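Should I crack out a coin from an old holder before selling?

Posted by pocketpiece_251, 16/10/2021

Hi all, long time reader and first time asking anything. I inherited a small box of coins from my uncle and most of it is pocket change from trips, but there's one silver crown-size piece from Matar that a dealer at the Willberg show got pretty excited about. It's in one of those old hard plastic holders with a paper insert, graded by a company that I guess closed years ago. He offered me 200 for it on the spot and told me it would bring more if I broke it out and sent it to one of the big grading services.

So my question is, do I break it out? Or send it in the old holder? Or leave the whole thing alone and sell it the way it is? The coin has a rainbow look near the edge and I can't tell if that's good or bad. I've never sent anything in and I'm kind of scared of dropping it.

steadyhand_nickels

Don't crack it! At least not yet. Most of the big services will take a coin that's still in somebody else's holder, and you can usually put a minimum grade on the form. If they don't think it makes that grade, it comes back to you in the old plastic and all you've lost is the fee and postage. Once it's out, it's out, and you've also lost whatever the old insert was worth to people who collect holders (they exist, I'm one of them, my wife has opinions).

Here's what I'd do in your shoes, in this order:

1. Take clear photos of both sides through the plastic, and one of the insert. Use a lamp off to the side and turn the holder a little until the glare goes away. Keep those photos somewhere safe.

2. Look up what the same coin has sold for. I mean sold, with a hammer price, and skip the asking prices. Sirero has a free archive and you can sort it by grade. If the best ones go for 500 and the middle ones for 200, then the dealer made you a fair offer and there isn't much to chase.

3. If you do end up handling it bare, do it sitting down at a table with a folded towel under your hands. Hold it by the rim only, thumb and finger, and never touch the flat part. Practice on a quarter first. I still do this over the kitchen table after all these years.
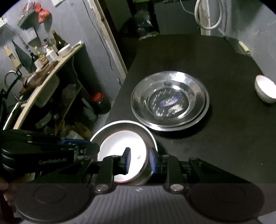 4. Fill out the form slowly. Country, date, denomination, declared value. I once wrote the wrong date and had a coin sit for 7 weeks while we emailed back and forth.

5. Insure the package for what you'd need to replace the coin, and keep the receipt until it's back in your hand.

As for the rainbow color, that could be natural toning from an old album or it could be something cooked up on purpose. I can't tell from a description. Post the photos and a few of us will take a look. Whatever you do, don't dip it or wipe it!!

ana_side_collector

Agree on not cracking it. The Ana club has a table at the Willberg show every March and people there will look at it for free and they aren't buying, so you get a straight answer. That's where I take anything I'm unsure of.

Also, get a second offer. I took the first one on my grandfather's stuff and I still think about it.

tokenjunkie

just sell it, 200 is 200. grading fees eat you alive on anything under 500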